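Practice Rooms for Robot Arms

Salvador Aguiar used to lose a morning every time his team wanted to try something new. The two-armed robot at Ultska, where he runs a small engineering group, shares its bay with a forklift charger and a row of shelving. Moving all that out of the way took two people. Moving it back took the same two people, and they were usually in a worse mood.

Since February he has done most of his early testing on a screen. The group pays for a service called Vetent, sold by a firm in Perkusville that has made simulation software for warehouses for some years and is now going after smaller customers. A Vetent subscription gets you a set of furnished rooms, a library of robot bodies, and a viewer that lets you look out from the robot's wrist or from its head. The starter plan costs $275 a month for one seat. The team plan is $355 a seat.

I spent several days with the starter plan on a desktop computer that is neither new nor fast. Setup was simple. You pick a body, pick a room, and the robot is standing in it a minute or so later. There is a short lesson on moving the arms by hand with a mouse, which is clumsy, and a second one on loading your own control code, which went better than I expected.

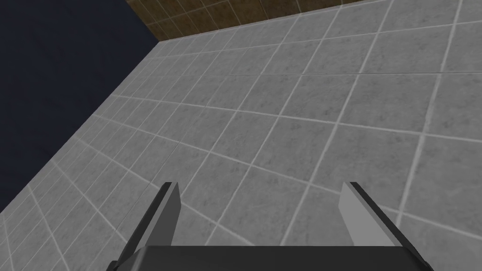
The wrist view is where I ended up working most of the time. Kulsoom Usmani, who looks after the room library at Vetent, told me that new customers tend to start with the head view and switch over after a week.

"People want to see the whole robot at first," she said. "Then they find out that the last few inches of a reach are the hard part, and they want to be down where the fingers are."

The rooms are made by hand. Usmani's group has 50 of them on offer, from plain storage spaces to full homes, and each one can be given different floors, walls and doors. The surfaces matter more than I would have guessed. A program that has learned to find things on a plain floor can get confused by a patterned one, and swapping the finish is a cheap way to catch that early. On the starter plan you can change any surface in the room, but you can't bring in your own pictures for the tiles or the wood. For that you need the team plan.

There are rough spots. Edges look very sharp and the light is even in a way that few real buildings manage. You can add lamps and shadows, but the controls for this are buried three menus deep, and my computer slowed down badly when I used more than a couple. The manual covers lighting in half a page. I wrote to support about it and got a clear answer the next morning, along with a promise that the page would be rewritten. 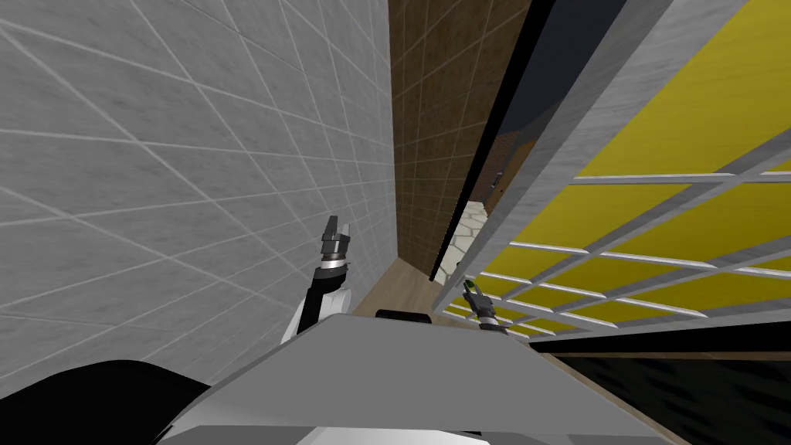

Two-armed bodies take more computing power than single arms, and the price doesn't change to reflect that, so it's worth checking your hardware before you sign up. Vetent offers a two-week trial with everything switched on. Use it with the robot you plan to run - the single arm in the demo is light work by comparison.

Abelardo Benavides, who teaches an evening automation class in Barreto, went through the trial with his students and decided to stay on. His class has one real arm and a long line of people waiting for it. With the simulator, students turn up having tried their code already. He would like a classroom price, and so far there isn't one.

Irén Fodor is less convinced. She tests grippers for a living and found the contact model too forgiving. Soft items, she said, behave like firm ones, and a weak grip holds when it should slip. Usmani agreed that soft goods are not a strength of the current version. A fix is being worked on, with no date given.

As for Aguiar, he kept a log. His group made 3667 practice runs on the service before putting the first piece of code on the real machine. Some of those were left going overnight with nobody at the desk. He still clears the bay for final checks, but he books it less often, and the forklift charger mostly stays where it is.

The starter plan can be canceled at any month's end. The team plan is billed by the year, and saved rooms stay available for 30 days after it lapses, so export anything you want to keep.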